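4.3 Failure analysis: late closure on padded garments

During the household trials at the Drerkillow site, the folding policy failed in a way that had not appeared in bench testing. The arm approached a padded garment along a correct path, stopped at a suitable height, and then closed its jaws after the upward motion had already begun. The pads met over air or caught only the outer shell, and the garment was dropped or dragged sideways. The same policy handled towels and flat cotton items without difficulty. The fault was first recorded in October as a grip force problem, and force limits were raised twice before that explanation was dropped.

Raising the force limit made matters worse. In one run the jaws closed late on a zipper pull instead of the fabric, and the arm continued to lift with the higher limit in effect. The wrist joint reached its torque threshold and the emergency stop engaged. No person was inside the marked area and no one was hurt, but the run was classed as a safety event under the Upadhyay protocol, and all work on padded items was suspended for 6 weeks. The limit was returned to its original value and has not been changed again.

The review began with the robot. The jaw motor, the belt, and the controller logs were inspected, and the commanded closing time was compared with the measured closing time. The two agreed. The delay was therefore present in the command itself, which meant that the policy had learned it. Attention then moved to the demonstrations from which the policy had been trained.

All demonstrations were collected with hand-held grippers in furnished rooms, with the operator working directly on the item. Each recording holds a video stream and a separate stream of jaw width. The streams are joined after collection by Jundex, our alignment software, which matches them at the start of a session and assumes that both clocks keep the same rate from then on. For short sessions this assumption held. Sessions with padded garments were longer, as operators took more time to gather the material before each grasp, and the width stream fell steadily behind the video. By the end of the longest sessions the recorded jaw closure lagged the visible closure by 90 milliseconds.

A delay of this size had little effect on flat items, where the demonstrated hand tended to pause before lifting. Padded items were handled differently. The operator pressed into the filling, closed, and lifted in one continuous movement, so even a small shift placed the recorded closure inside the lift. The existing quality check did not detect the error. It confirmed that every recording contained a closure and that the closure came before the item was released, but it did not compare the width value with what the video showed.

A second cause was found in the Fudik replay tool, used by reviewers to approve recordings. The tool smoothed the width signal for display and, in doing so, shifted it forward in time. The shift acted against the lag, and reviewers saw a closure that seemed correct. Recordings with a clear error were approved on this basis. The training set was built from the raw values, where no such correction was present.

The affected session types were those in which soft, thick items were handled on beds. They are the most demanding cases in the collection. The surface beneath the item is itself soft, the item has raised sections and deep creases, and it is often hard to tell from the video alone when fabric has been secured between the pads. Figure 3 gives a typical working view. In material of this kind the width stream carries information that the video cannot supply, and an error in its timing is correspondingly serious.

Figure 3. Handling of an orange quilted garment on a plush blanket with hand-held grippers.

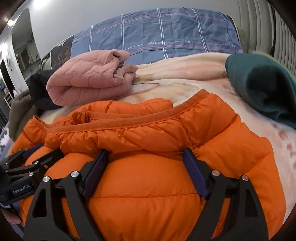
Three changes were made before work resumed. Jundex now matches the streams at the end of each session as well as at the start, and corrects the clock rate between the two points. Smoothing has been removed from the Fudik replay tool. The robot controller also refuses any lift command issued while the jaws are still moving, whatever the policy requests. The last of these measures would have prevented the safety event even with the faulty training data, and it has been added to the Upadhyay protocol as a requirement for every later trial.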